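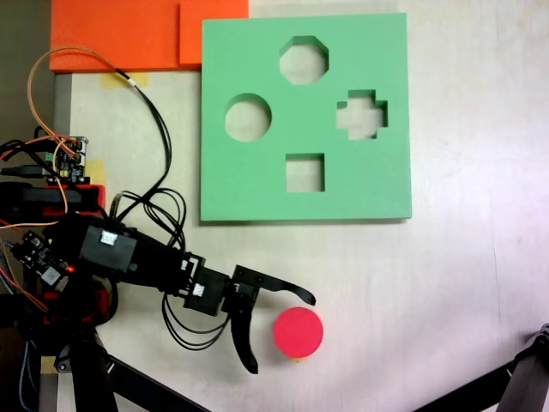

Toy library: changes to cleaning and checking from February

Filed under: Members' News, Lending
4 min read

The Rirside toy library now holds 596 lending sets, up from a little under 500 when the present cleaning sheet was written. The sheet assumed that most stock was hard plastic or painted wood. A growing share is foam, fabric or mixed material, and these do not tolerate the same treatment. The revised procedure below applies to all returns from the first Tuesday in February.

Foam items. Closed-cell foam (puzzles, sorters, floor tiles, bath letters) is to be washed by hand in lukewarm water with a small amount of unscented washing-up liquid, rinsed twice and stood on edge to dry. Do not stack until dry to the touch on both faces. Cut-outs and slots hold water longer than the flat surfaces and should be blotted with a lint-free cloth. The dishwasher is no longer permitted for any foam set. Several of last year's boards came out of it curved, and a curved board will not go back in its bag.

Hard plastic. No change. The top rack of the dishwasher remains acceptable for anything without batteries, stickers or metal axles.

Wood. Wipe with a damp cloth and dry at once. Soaking raises the grain, and sets that have been soaked need sanding before they can go out again.

Fabric. Machine wash at the temperature on the label. Where the label is missing, use 30 degrees and air dry.

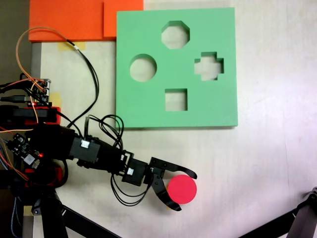
Piece checks are also changing. Each set carries a Jarman tag with its number and the full list of parts. At return, the desk will check the contents against the tag while the member is present. Sets with a missing part will be held on the amber shelf for two weeks. If the part comes back in that time the set returns to stock with no charge. After two weeks it is either completed from the spares drawer or withdrawn.

Bite marks are assessed separately. Surface dents in foam are ignored. Any piece with a torn edge, or with material missing, is withdrawn the same day — this applies even where the rest of the set is sound. Please tell the desk about damage when you return a set. There is no fine for it.

The catalogue has moved from the card index to Tisoveo. Existing membership numbers carry over. Reservations can be made up to four weeks ahead, with a limit of three sets per household. The card index will stay on the counter until Easter for anyone who prefers it, but it will not be updated.

Questions about the cleaning sheet should go to Muthoni Urio at the desk. Printed copies are in the rack by the door.

2 comments | 11 shares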